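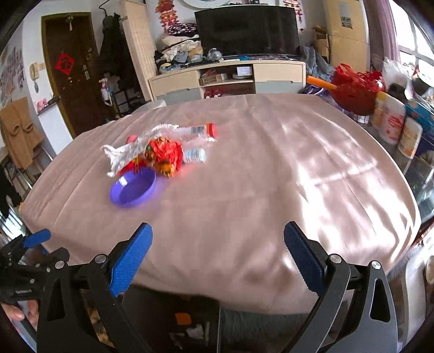 Clornberg flat – the big table, summer set

15/07/2020

Quick upload, more words later maybe. This is the page for the big table and what ends up on it. Plorkstead page is separate, still only half sorted, link is in the side menu when it works. Most of the March pictures went when the old host shut down, so if you're after those, sorry, gone. The counter says 2,456 visits, no idea who you all are but hello.

Table day

Pink satiny cloth, the dusty one. Creases down the left, softer folds along the front. I do own an iron. Sun all over the right half and every wrinkle lit up white.

Purple bowl nearest the front, the shallow one, tipped a little. Like the bit of violet it throws on the cloth next to it.

Red crumpled packet behind, yellow and orange and green print on it. Long piece of white wrapping too, all scrunched up. Clear and white tub on its side, red cap, and a little white bottle lying down in front of it.

Notes on the cloth, as people ask

Bought as a remnant from Vaněk, the fabric place by the tram stop, end of the roll. Paid 30 for it and thought that was a lot at the time. Meant for curtains. Never became curtains, the color was wrong with the walls and I'd already hemmed one side before I noticed.

Slippery stuff. Slides if you lean on it, so I put a rubber mat underneath for dinners, not otherwise. Washes fine on cool, no spin, hang it over the door. Do not put it in the dryer – I did that with the offcut and it came out like a raisin.

Shows everything. Crumbs, water spots, cat hair (not my cat). Still the one I reach for, the color is so good in the afternoon. The gray linen one is more sensible and I hardly ever use it.

On the light

Sun gets to the table after lunch and stays until it drops behind the Molto building across the street. Winter it barely makes it past the window sill. Summer is the time for this room realy. If you're trying to get shiny cloth to look good, pull the blind halfway, otherwise it just goes white in patches. I forget about half the time.

Clearing up

Usual system. Wrappers in the bin first, then anything with a lid goes back in the cupboard, bowl gets rinsed and left on the rack. Then shake the cloth out the back door. Takes no time and I still put it off till evening.

Housekeeping for the page

Nearly 80 pictures still to sort on the old drive, mostly tables, some of the hall shelf, a lot of blurry ones that will not be going up. Captions as and when. The upload limit here is 1,000 files so plenty of room yet.

Please don't hotlink, it slows the whole thing down. If you want a bigger copy just write, the adress is at the bottom of the main page. Comments are off again, too much spam.

Next up: the hall shelf, then the kitchen window – probably in that order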